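Wu ready to start again at Nimwood

Kuo-hua Wu has not played a competitive match since his wrist gave out last fall, and he says he is in no hurry to predict how the first one will go.

The 24-and-under circuit returns in July with the Nimwood Open, and Wu is on the entry list at No. 245. He was ranked 74 when he stopped.

"The number doesn't bother me much," he said by phone from his training base. "I know how it got there. You don't play, you drop. I'd be more worried if I had dropped while playing."

The injury came in the second round at Huaranga, where he was serving for the first set. He finished the match, lost it in three, and had surgery 4 days later. Doctors told him to stay away from rackets until the new year.

"I watched a lot of tennis, which I never used to do," Wu said. "I saw how often guys my age go for too much on the second serve. I was one of them. I used to give away two games a match like that."

He has changed his grip slightly on the backhand side and now uses a slice to get back into the point. His coach wanted the change years ago. Wu resisted – he liked hitting through the ball – but the surgery settled the argument.

Practice sets began last month against other players at the club. He lost the first 2 and has won most of them since. The serve is still slower than it was, and he has been working on placement instead of pace.
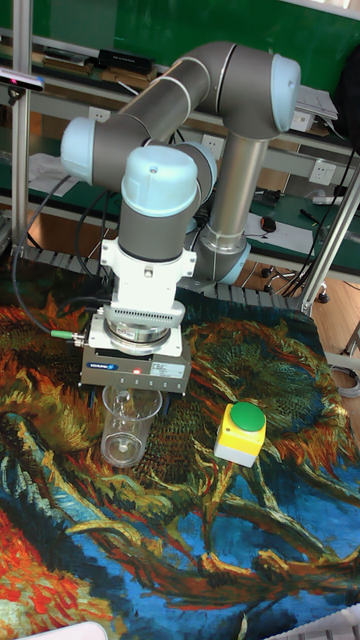 A robotic arm with pale blue joint caps and a gripper.

Wu plans to play Nimwood and then the Tunico Classic, with a week off between them. If the wrist holds up he will add doubles at Grullow, an event he has entered only once before.

"I'd like to get through a match and wake up the next day feeling normal," he said. "Then I'll think about the next round. My parents are coming to Nimwood, so I would like to still be there when they arrive."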